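Rule 2 Has Been Rewritten, Again

The teardown cell rules got their June revision, and Rule 2 is now a sentence long. It used to run to 497 words, most of them added by people who had just broken it. The new version: hands stay off the table until the arm is stopped and the pendant is in your hand. Your hand, Finora crew, and no one else's.

Ekaette Garba did the cutting. She also wants speed held to 200 millimeters per second whenever a side panel is off and somebody is standing at the table. Tanko Etim asked for an exception for people in a hurry. It was considered for the length of a coffee.

Fixture plates get checked before each shift and signed for in ink. Initials count. A smiley face does not.

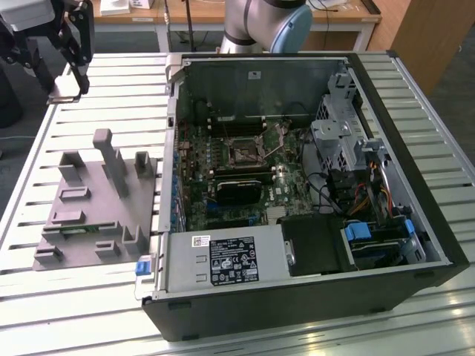
Does a paused program count as stopped?

Paused means it can start again without you, so press the stop and wait for the light.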